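Lighting and cable mess in a shared workshop with a mezzanine – where do I start?
Posted in Workspaces & Sheds

Chie Tsuchiya
Member, Flunimthorpe

Hi all, hoping someone's done this before. We've got the lease on a big open unit out the back of Flunimthorpe, old warehouse style. High ribbed ceiling, white, deep beams. Mezzanine across the back with a metal railing. Long fluoro fittings hanging down over the main floor and then a handful of smaller lights down the far end under and past the mezz.

Two problems.

First one is light. Floor in the middle is fine, no complaints. Down the back it's patchy and people doing fiddly stuff at the little tables end up leaning right over to see what they're doing. By 4 in the afternoon in winter it's pretty grim. I don't own the building so can't go nuts. Landlord says plug-in anything is OK, anything wired in has to go through his sparky.
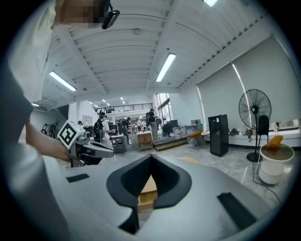 Quoted $796 by the sparky to add 2 more of the long fittings at the back, supply and install, includes hire of the lift. Is that fair?? Seems OK to me but I've got nothing to compare to. Other option is just buy a pile of lamps and clamp them to the tables.

Second problem is the floor. Leads everywhere. We're always shifting the tables so the power never ends up where you want it, and everyone just runs another lead. Then there's boxes. Everything comes in cardboard and the cardboard stays where it was opened. I tripped twice in September, once properly, bruise the size of a saucer.

The floor itself is nice, grey marble look with white and dark veins through it, and I'd rather not stick anything to it that'll pull the finish or leave gunk. Landlord again. So that rules out the cheap black tape I think? And does anyone know if the screw-down cable covers come in a version that just sits there.

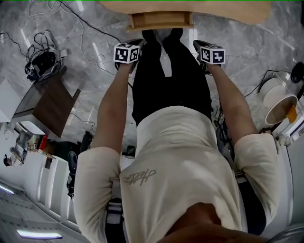

There's a row of white cabinets along one side that we could run stuff behind, but there's junk on top of them and I'm not sure what's at the back, might be flush to the wall. Haven't pulled one out yet. Also a couple of low wooden bits of furniture that live on the floor and get in the way, could go if needed.

Budget for the cable side is small. Happy to do it myself over a few evenings. Any pointers appreciated, sorry for the essay, typing this on my break.

Trudley
Regular

Take the $796. Access gear alone would chew up a good chunk of that if you hired it yourself, and you're not allowed to do the wiring anyway. Get it in writing though, and get him to put down which fittings, what colour temperature (ask for the same as what's up there now, mixed white and yellow in one room looks awful) and whether they're going on the existing switch or a new one. You want a new one. Back end lights on their own switch, you'll thank yourself.

I'd still get a few lamps. Overhead is behind you when you're leaning over a table so your own head makes a shadow right where you're working. Two more tubes won't fix that completely. A cheap LED with a long arm on each table you do fiddly stuff at, done.

Cables. OK, this is what we did at our place:

Pull every lead out. All of it. Do it at the end of the day when nobody's using anything. Bring back only what's in use and you'll find a bunch that went nowhere.

Decide on where tables are allowed to be. They can move, but between marked spots. Sounds bossy, works.

Run power round the edge, not across the middle. Behind the cabinets if there's a gap. Even a small gap will do for a lead but don't jam a power board in there, it needs air and you need to be able to get at the switch.

Where you really have to cross a walkway use the rubber drop-over covers. Yes they come without screws, the heavy ones just sit there by their own weight. Get ones with sloped sides and a bright stripe. We bought Tanabe ones, 2 m lengths, they click together. Not cheap, not terrible.

Coil the excess and velcro it. NOT zip ties, you'll be cutting them off next week. A great big tangled nest sitting under a bit of gear is how plugs get half pulled out.

On tape – gaffer tape (the cloth one, proper stuff) is OK for a day or so and mostly comes up clean. Leave it for months and you get the gunk. Test in a corner first becuase I don't know what your floor's sealed with, or if it's real stone or vinyl. Different answer for each.

Zakau
New here

just get retractable reels and hang them off the mezz railing?? power comes down from above, nothing on floor. we have 10 of them at work

Trudley
Regular

Reels are good but don't hang them off a railing without asking the landlord. It's there to stop people falling off, it's not a bracket. If he says yes to proper ones on the beams, sparky can do it same visit as the lights. Ask for a price for both together.

Chie Tsuchiya
Member, Flunimthorpe

Thanks both, really useful. Hadn't thought of the seperate switch. Will ask him about ceiling reels same visit.

Pulled out one cabinet at lunch, there's a gap, maybe a hand wide, so leads can go behind. Also found a sandwich container I'm not opening.

For the cardboard, I'm thinking one spot by the door and everyone flattens their own before they go home. Will do the big lead pull-out tomorrow after 5 and report back if I'm still standing.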